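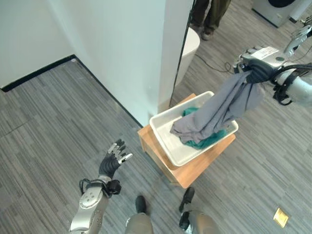
Hajnalka Bárány asked after the last inspection whether the floor under the folding table really has to be on the list, given that the people there are only handling towels and sheets. It does. Most of the comments from July were about the floor and the space around the table, so both stay in.

LAUNDRY AND FOLDING AREA: INSPECTION CHECKLIST
Site: Virkden, ground floor
Date of inspection: 30th November
Marking: OK / Attention / Fail. Anything marked Attention needs a comment.

1. Floor

1.1 Floor dry and swept: OK

1.2 Seams in floor covering flat, no lifted edges: OK
Comment: Run a foot along each seam as well as looking. With a grey wood-grain pattern a lifted edge is hard to spot from standing height.

1.3 No cloth left on floor: Attention
Comment: One pillowcase behind the door and a flannel by the skirting. Both picked up and sent back to be washed. Larger pieces tend to trail over the side of the tub when they are lifted out. Gather the hanging part before walking off with it.

1.4 Walkway at least 960 mm wide: OK
Comment: Measured at the narrowest point, between the shelving and the opposite wall.

2. Table

2.1 Stands level, does not rock: OK

2.2 Top free of splinters and rough patches: OK
Comment: Checked by drawing an old pair of tights over the top and edges. No snags.

2.3 Corners clear of the walking route: Attention
Comment: The table by the wall end gets turned at an angle and a corner then points into the room. Fine while someone is working at it. Push it straight at the end of the shift.

2.4 Finish intact, no water marks: OK
Comment: Damp items stay in the tub and are not put down on bare wood.

3. Tubs

3.1 No cracks in base or rim: Fail
Comment: 3 tubs out of the stack have split rims. Taken out of use and put by the bins. Please do not tape them up again, the tape catches on knitted fabric. Replacements ordered from Gutolico.

3.2 Clean inside before filling: OK
Comment: Wipe the corners too, lint collects there.

3.3 Tub sits fully on the table: OK
Comment: The large tubs take up nearly all of a small table. Use one tub per table and do not stack a second on top.

3.4 Loads kept to a comfortable weight: OK
Comment: Heaviest one weighed came to roughly 6 kg.

4. Linen

4.1 Colours separated before washing: Attention
Comment: Some greens had gone in with the whites. No harm found on this load. The sorting card has fallen off the wall again and needs a proper fixing.

4.2 Large items lifted out singly: OK
Comment: Take hold near a hem and let the rest unfold before pulling. If it is tangled with something underneath, stop and free it.

4.3 Items checked for pins and sharp objects: OK
Comment: One hairgrip found in a pocket.

4.4 Folded stock matches the sheet: OK
Comment: 199 pieces listed and 199 on the shelves, including the Pirihi bath sheets, which had been missing from the July list.

5. Exits and storage

5.1 Door opens fully: OK

5.2 Cleaning products in locked cupboard: OK
Comment: Key is on the hook in the Hitska office.

5.3 Nothing stored on top of the dryers: Attention
Comment: Two empty boxes removed. They were there last time as well.

Items 1.3, 2.3, 3.1, 4.1 and 5.3 to be looked at again when the new tubs arrive.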